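Type "best hamster cage" into a search box and you get a list. Most people click something near the top and never look further. So here is a fair question to ask: who decided that list was in the right order, and were they trying to help you?

## Who puts the list in order?

A computer program does. A search engine sends out software that reads web pages and keeps notes on them, a bit like the index at the back of a very fat book. When you search, it checks the notes and tries to guess which pages you want.

The key word there is *guess*. The program has never owned a hamster. It can't tell a good cage from a bad one. What it can do is look for clues: which words are on the page, whether other sites link to it, how fast it loads, whether it works on a phone. Those clues are often useful. They can also be faked, and that is where I start to get grumpy.
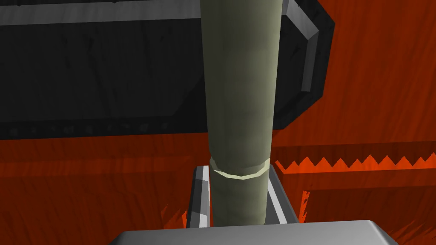 Suppose a company called Nalleo sells hamster cages. Nalleo would love to be first on the list, because being first means more visitors, and more visitors means more sales. It has two choices. It can pay for an ad, or it can try to make its page look good to the program.

## Ads that dress up as answers

Ads usually sit near the top of the results, and they have a small label. It might say "Ad" or "Sponsored." The label is often in little gray letters, and the rest looks very much like an ordinary result.

Do I think that's an accident? I do not. If the people selling ads wanted every kid to notice the label, they could make it huge and orange.

An ad can still lead to a perfectly good page. All the label tells you is that money helped put it there. You should know that before you click, in the same way you'd want to know that the boy telling everyone how great the lemonade is happens to be the brother of the girl selling it.

## Tricks that used to work (and some that still do)

Years ago, programs paid a lot of attention to how many times a word appeared. So people wrote pages like this:

> Our hamster cage is the best hamster cage for a hamster who needs a hamster cage.

Some pages even hid extra words by making them the same color as the background. You couldn't see them, but the program could read them. Search engines caught on and began pushing those pages down the list.

Then came fake links. A link from one site to another works a little like a vote. If a veterinarian's site links to a page about hamsters, that probably means something. But votes can be bought. Somebody can build 500 empty websites in order to make them all point at one page. Imagine a class election where one candidate stuffs the box with 500 slips in the same handwriting.

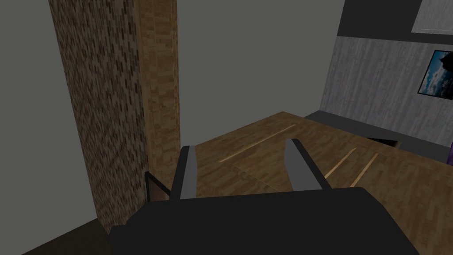

**Does the first result have the best answer?**

Sometimes it does, and sometimes it belongs to whoever worked hardest at getting to the top. You have to open the page and check.

## Be careful with "best of" lists

You have probably seen pages with titles like "The 13 Best Hamster Cages." They sound as if someone tested all 13. Did they? Look for proof. A real tester tells you things that went wrong: the door stuck, the wheel squeaked all night, the hamster chewed through the tray.

A lazy list copies what the box says. It may also earn the writer some money each time a reader buys something through one of its links. Many honest writers earn money that way too, and they should say so on the page. If you can't find any mention of it, keep your guard up.
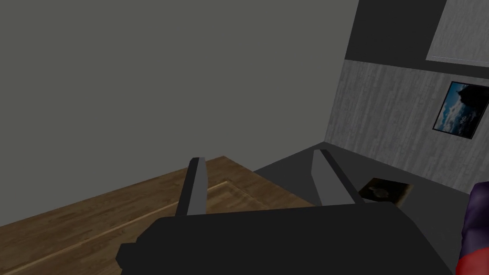 Reviews need the same treatment. Five stars and the words "Great product!!" tell you almost nothing. Neither does one star from a person who is angry that the package came late. Read the ones in the middle, where people tend to explain themselves.

## Try this at home

You need a computer or tablet, a piece of paper, and a grown-up who doesn't mind.

1. Pick a question you really want answered, such as "why do cats purr."
2. Write down the first 7 results in order. Put a star beside any that are ads.
3. Open each page that isn't an ad. Who wrote it? Can you find a name?
4. Now give the pages your own order, from most helpful to least.
5. Compare the two lists.

Your list may not match the computer's. That doesn't mean you did it wrong. You read the pages for meaning, and you know what you wanted to find out.

Then search again with different words. "Cat purring reason" may bring up other pages, even though you're asking the same thing.

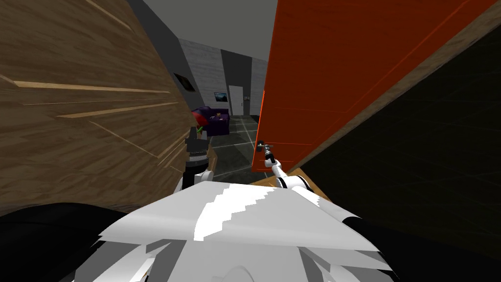
*Pictures: Pindosside. Text: Annelore Kohlhase. Checked by Ottmar Stüber.*

## Words to know

**Search engine:** a program that looks through its notes on web pages and shows you a list.

**Keyword:** a word you type in, or a word a page hopes you will type in.

**Link:** a spot on a page that takes you to another page when you click it.

**Ranking:** the place a page gets on the list.

**SEO:** short for "search engine optimization." It means changing a page or a website so it shows up higher. Plenty of it is fair, like writing a clear title or fixing a broken link. The fake votes are the other kind.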